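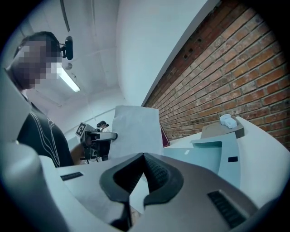 Cleaning putty is the most oversold thing in the whole household aisle, and I say that as someone who has now paid for it twice. The pitch is always the same: press, peel, dust gone. Fine on a flat keyboard. But dust doesn't settle where it's convenient. Take black grilles with thin parallel slats, set into pale grey plastic, or rubber with fine ridges down the inside of a notch. Push a soft blob into that and tell me all of it comes back out. I tried a tub of Tastach on my fan heater (unplugged, before anyone starts) and spent the evening picking green crumbs out with a toothpick. Has anyone had a good result with this stuff on vents?

Posted 16/03/2026 by Omid Hosseinzadeh
Filed under: Home & Garden > Cleaning & Laundry
3 min read

Fereshteh Asadi
You kneaded it too long. It gets sticky once it warms up in your hands. Ten seconds, press lightly, pull straight up. I do the car vents this way and there's never anything left behind.

Omid Hosseinzadeh
Never anything left that you can see. Did you take the vents off and look?

Fereshteh Asadi
No, I didn't dismantle my car to check on a tub of putty. The vents look clean and nothing smells weird. That's my standard.

Bahman Bagheri
With Omid on this one. The tub I had said it was good for 40 uses. Mine was grey and stringy after 5. And think about what you're doing at that point, you're pressing old dust onto a clean surface.

I use a cheap paintbrush, the one-inch kind with soft bristles, and hold the vacuum hose next to it with the other hand. Cost me next to nothing and I've had the same brush since we moved in.

Yasaman Mahmoudi
Brush just moves it around if your hose isn't close enough. Also some bristles shed. I had one leave hairs in the bathroom fan cover and I was still finding them in September.

Not defending the putty though. The listing I looked at for the Cestberg one had 1,171 reviews and every one I read talked about how "satisfying" it was. Okay, but was the thing clean afterward?

Hinata Takagi
Slightly damp microfiber over a butter knife. One slat at a time. Boring but it works on blinds, heaters, the grille at the bottom of the fridge.

Bahman Bagheri
One slat at a time on a fridge grille, no thanks. I have a job.

Hinata Takagi
It takes less time than picking out green crumbs.

Omid Hosseinzadeh
Ouch. Fair.

Does the cloth leave streaks on light plastic? Anything pale in my house shows every wipe mark.

Hinata Takagi
Only if it's too wet. Wring it out until you think it's too dry, then wring it again. And plain water, those sprays leave a film that grabs more dust.

Yasaman Mahmoudi
I'm not convinced about the film thing. I've used the same diluted dish soap for years and can't tell any difference.

Fereshteh Asadi
Still happy with my putty, for the record. I do throw it out when it changes color, which I suspect some people here don't.

Omid Hosseinzadeh
I'll try the butter knife on the other heater this weekend. The rest of the tub is in the garage if anyone local wants it.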